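Workshop tips: table-clearing software

Collected from the Halulo build notes. These apply to a single arm with a two-fingered gripper, working over a small round table, with Tundport as the planner and Veloso handling perception. Most carry over to other setups.

Start the planner with the table modeled as a disk, and give the disk a margin. We use 5 cm inside the rim for placing and none for picking. A square collision box around a round top wastes the corners and makes the planner refuse paths that are clear.

Load the tool as a separate collision shape for each item it may carry. If the held object is missing from the model, the planner will bring the fingers to a legal height and drive the object into the table. Attach the shape when the fingers close and detach it when they open. Do both in the same call as the gripper command, so that a failed command leaves the model alone.
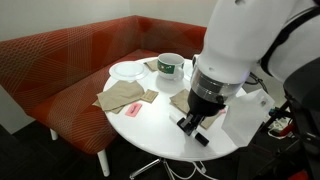

Perception settings matter more than planner settings on a light-colored table. White on white is the usual trouble: depth gives a thin step at the rim of a plate, and color gives almost nothing. Run the segmenter on depth and color separately and merge the masks afterward. A white plate on a white top needs the depth mask; a tan napkin lying flat needs the color mask. The mug with the dark green band is the easy one, but check that the mask covers the whole mug and has not shrunk to the band. Clear cups should go to their own detector, with the depth channel ignored inside the box.

Napkins in a pile should be one object until the first pick. Asking Veloso to split them gives a different count on every pass, and the task list never settles. Pick from the top, move the arm out of view, then segment again.

Keep paper with writing on it out of the trash class. We have a "hold" class for notes. The arm skips anything in it and the log gets a line.

Set the replan limit to 9. Past that the planner is repeating itself, and the task should go to the end of the queue. Two trips through the queue and it stops and asks.

Anything soft that hangs near the wrist should be padded in the arm model. Rigid shapes will not cover it. Add a cylinder wide enough for the swing and accept the lost reach.

Save logs by task, with the settings file copied in beside each one. Coltau will replay a log without its settings and gives no warning that it has used the defaults. Run 268 in our April folder is useless for this reason.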